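# Let the demonstrations be a little ugly

I want to make a case for slow mornings with a steamer.

For most of this year I have been helping to gather demonstrations for a two-armed robot that we hope will one day handle food in a shared kitchen. The task we picked sounds tiny. Take the lid off, reach in, bring out a bun, put it on a plate. A person drives the arms, the arms record every joint angle and camera view, and the recording goes into a pile that a policy learns from. I love this work! I think it is the best seat in the building, and I think most people who train models should spend far more time in it than they do.

The usual view is that collection is the dull part. You write a protocol, you hire patient hands, you ask for 1000 clean episodes, and the clever people come back when the disk is full. When Mpho Modise set up our first protocol in August, it was written that way. Every run began with the arms in the same pose and the cooker on the same strip of tape. Any run with a fumble in it was deleted on the spot.
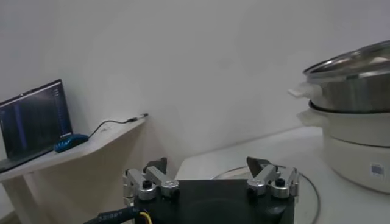
We got very tidy data out of that, and a policy that fell apart the moment someone moved the cooker a hand's width. It would go to the place where the handle used to be and close on air, with total confidence. Mabli Jenkins nicknamed that policy Trevor, after a satnav she once owned, and the name has stuck to every version since.

What was missing was all the stuff we had been throwing out. When a person misses a handle, they don't stop and start the day over. They back off a little, look, and try from a slightly different angle. That small correction is the most valuable second in the whole recording, and our rule was to erase it.

So now we keep the fumbles. If the operator misses and recovers, the run stays in and gets a tag. If the operator misses and can't recover, it still stays in, with a different tag, and we decide at training time what to do with it. We shift the cooker between runs. We start with the fingers wide, or half closed, or off to the wrong side of the table. Dilwyn Griffiths, who has the steadiest hands of any of us, found this hard at first — he had spent weeks learning to be perfect and I was asking him to please start from somewhere awkward.
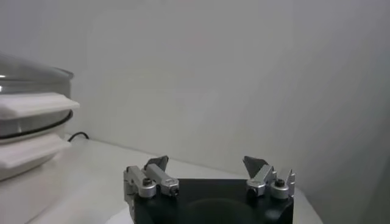 *Gripper open over the table, cooker off to the left.*

There is a fair argument against all this, and Rhodri Jarman makes it well. A learning system copies what it sees. Show it hesitation and it will hesitate. He has a point, and I have watched a policy pick up an operator's nervous little wiggle and repeat it forever. I don't think the answer is to go back to spotless runs, though. A wiggle that serves no purpose is a bad habit, and you coach it out of the operator. A retreat and a second try is a skill, and you want as much of it as you can get.

You only learn to tell those two apart by sitting there. On a graph they look almost the same. In the chair you can feel which one was a decision. I once spent a whole afternoon going through 19 runs with Emlyn Morgan, stopping the playback again and again so he could tell me what he had been thinking. He remembered nearly all of it. Fourteen of those runs ended up with better notes than anything we had written that month, and the notes changed how we cut the data.

I also think the food matters. Plenty of groups practice on foam blocks, and blocks are great for checking that the arms move. A bun is soft, it has a skin, it can stick, and steam drifts past the cameras. Whatever a robot is going to meet in a kitchen, it should meet some of it while there is still a person on the controls.
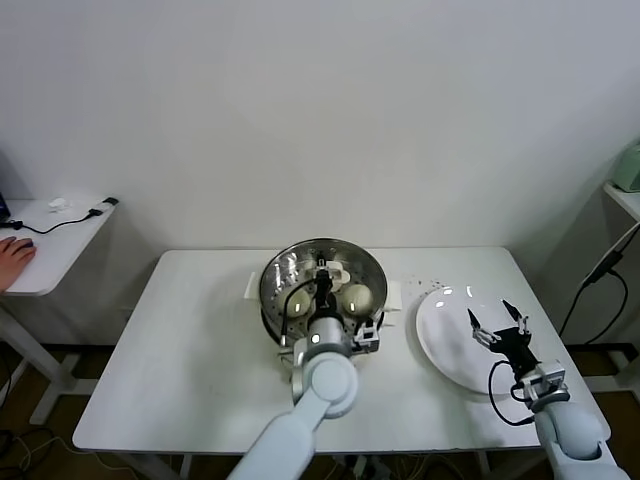

## What I would ask for

If you run a project like ours, put the people who train the model in the operator's chair for roughly 7 hours before they touch a config file. Let them be bad at it. Let them find out how hard it is to judge depth from a wrist camera, and how much they lean on the head view without noticing.

Write down why a run went the way it did, in plain words, while the operator is still in the room. Pay operators for that time too, and put their names on the dataset. Ours will carry all of them when we release it in Ollton.

And leave some mess in the pile. I would take a few hundred runs with real second tries in them over a much bigger set where nothing ever goes wrong. We are starting on the next batch with the plate on the other side of the cooker, and I can't wait to see what Trevor makes of it.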